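Offener Nachmittag bei Hirkside: Greifen in der Simulation

Am Donnerstag war ich beim offenen Nachmittag von Hirkside in Cotmont. Angekündigt war eine Vorführung zum Greifen unbekannter Objekte, Beginn 14 Uhr, Dauer gut zwei Stunden. Echte Hardware stand nicht auf dem Programm. Gezeigt wurde die Simulationsumgebung, in der die Greifstrategien entstehen, dazu ein Vortrag von Kerttu Jääskeläinen über die Auswertung.

Der Aufbau ist schnell erklärt. Ein virtueller Parallelgreifer mit zwei Fingern, eine Kamera mit Blick über den Greiferkörper nach vorn, ein möblierter Raum und ein Objekt pro Durchlauf. Der Katalog umfasst derzeit 298 Objekte. Sylvain Charpentier bediente die Konsole und schaltete auf Zuruf zwischen den Aufgaben um.
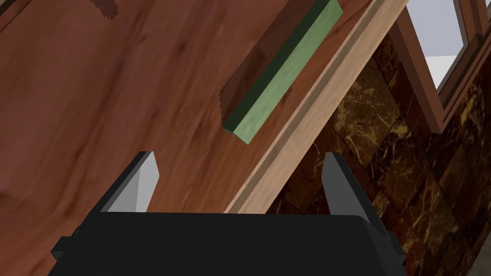 Block auf der Holztischplatte, Finger geöffnet.

Ein Quader ist als Greifobjekt dankbar, sofern die Orientierung stimmt. Liegt er schräg zur Greifachse, muss das Handgelenk vor dem Absenken nachdrehen, sonst trifft ein Finger zuerst die Kante und schiebt das Objekt weg. Charpentier ließ sich dazu die geplante Anfahrt als Zahlenreihe ausgeben: Position, Drehwinkel, Öffnungsweite. Die Planung läuft mit 40 Stützpunkten je Anfahrt. Auf meine Frage, warum nicht mehr, kam die Antwort, dass die Rechenzeit steigt und die Trefferquote ab dort kaum noch.

Die Texturen sind grob, die Objektkanten teils sichtbar gestuft. Für die Kontaktrechnung spielt das keine Rolle, dort zählt die Kollisionsgeometrie. Für die Bildauswertung durchaus. Raimo Kuusisto, der das Rendering betreut, will die Auflösung bis Januar anheben.

Interessanter fand ich die flachen Objekte. Ein gerahmtes Bild, das auf einer Marmorfläche liegt, bietet den Fingern von oben nur die Rahmenstärke als Angriffsfläche. Dazu kommt das Licht: Eine scharf begrenzte helle Fläche auf dem Stein erzeugt Kanten, die mit dem Objekt nichts zu tun haben. Die Segmentierung muss Lichtgrenze und Rahmenkante auseinanderhalten. Laut Jääskeläinen entfällt auf solche Fälle der größte Teil der Fehlgriffe. Der Auswertung liegen 1.309 Durchläufe zugrunde, eine Aufschlüsselung nach Objektklassen gab es leider nur mündlich.

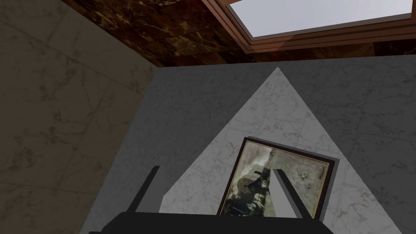
Offene Punkte

Reibwerte: Werden pro Material fest gesetzt, ohne Streuung. Das halte ich für die größte Schwäche. Wer eine Strategie auf reale Finger übertragen will, braucht hier eine Verteilung.

Kamera: Der Greiferkörper belegt einen erheblichen Teil des unteren Bildbereichs. Eine zweite Ansicht von der Seite ist vorgesehen, war aber noch nicht freigeschaltet.

Protokoll: Acht Messgrößen pro Zeitschritt, Export als Textdatei. Reicht mir.

Die Folien sollen noch verschickt werden. Wenn die Tabelle mit den Fehlgriffen dabei ist, rechne ich sie nach und trage die Werte hier ein.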